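Stendance Archive of Political History
@stendance

The cabinet papers on the Nandano provincial referendum are now open to readers. This thread sets out what the papers contain and how they may be consulted.

The release consists of 144 files from the office of the cabinet secretary. They cover the period from the dissolution of the provincial assembly to the swearing-in of the council that replaced it.

Readers will know the outline. The assembly was dissolved by decree late on a Wednesday evening, after the budget had failed for a second time. Ministers promised that the province would be asked how it wished to be governed.

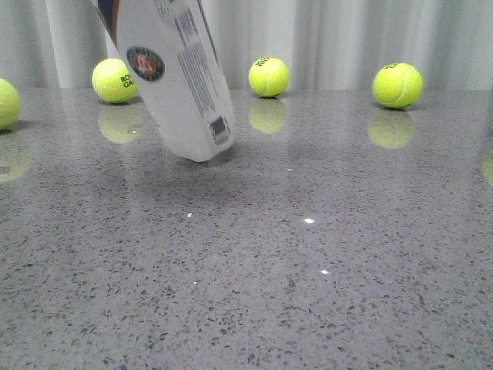 Product box with a round logo, over a speckled grey countertop.

Until now the main public source has been the government's own printed report, which runs to 70 pages and was issued after the vote. It says very little about how the question on the ballot paper came to be written.

The files are much fuller on this point. They include five drafts of the question, with comments from the interior ministry, the provincial governor and the electoral office in Ivix.

The first draft offered voters a plain choice between a restored assembly and direct rule from the capital. The interior ministry objected that it could not advise a campaign for direct rule under that name.

By the third draft the words "direct rule" had gone. The phrase "a council of administration" appears in their place, in the margin, in a hand we have not been able to identify.

The electoral office wrote twice to ask who would appoint the members of such a council. Neither letter has a reply on file. The second is marked "no further action".
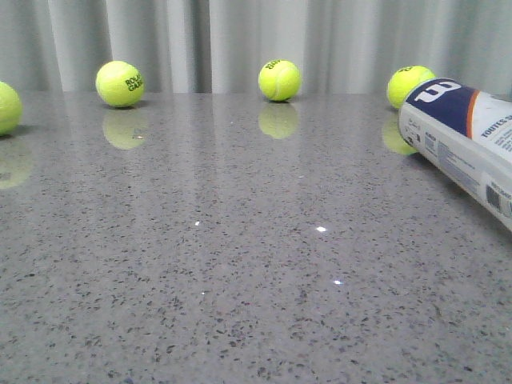 Several readers have asked whether the files show that the result itself was altered. They do not settle the matter. The district returns are present for most of the province, but those for the two northern districts are missing.

A typed note in the folder states that the northern returns were "held separately". We have searched the related series and have not found them. Any reader who comes across a copy in a private or local collection is asked to write to us.

The turnout figures given in the printed report do match the district returns that survive. We mention this as some earlier writing on the referendum has suggested otherwise.

A separate group of papers deals with the press. Newspapers in the province were allowed to print the ballot question, the opening hours of polling stations and statements by the governor. Requests to print anything else went to a single desk at the interior ministry.

The log kept by that desk is in the release. It is a dull document at first sight – a column of titles, a column of decisions – and it repays slow reading. Approval was often granted after the edition in question had already gone to press without the article.

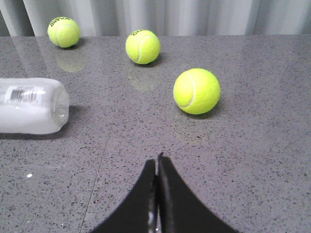 The former opposition parties were allowed to hold meetings indoors. The files contain reports on these meetings by district officers, who differed widely in how much they wrote down. The reports from the coast are long and at times openly sympathetic to the speakers. The reports from inland seldom go beyond the name of the hall.

We would advise care in using these reports as a guide to public feeling. The officers were writing for their superiors, and several of them were seeking posts under the new council.

The release should be read together with the Đoàn Collection, which has been open for some years. It holds the letters and diaries of a family active in provincial trade unions, and it gives a view of the campaign from outside government.

On one point the two sources plainly disagree. The cabinet minutes record that union leaders were consulted on the membership of the council. A diary in the Đoàn Collection describes the same meeting as an announcement, with no discussion allowed.
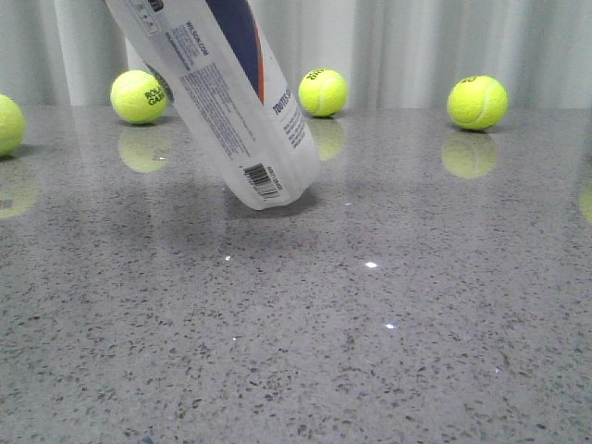
Clear tennis ball can with a navy stripe and an orange band.

Practical matters. Files may be ordered through the catalogue and read in the main reading room. Please order by file number, as many of the titles are very similar.

Photography for private study is permitted. Permission to publish must be sought in writing.

A small number of pages have been withheld under the rules on personal information. Each gap is marked with a slip giving the reason. Requests for review may be made at the desk.

The press log has been copied and can be read online now. The drafts of the ballot question will follow in November.

Corrections to the catalogue are welcome and should quote the file number.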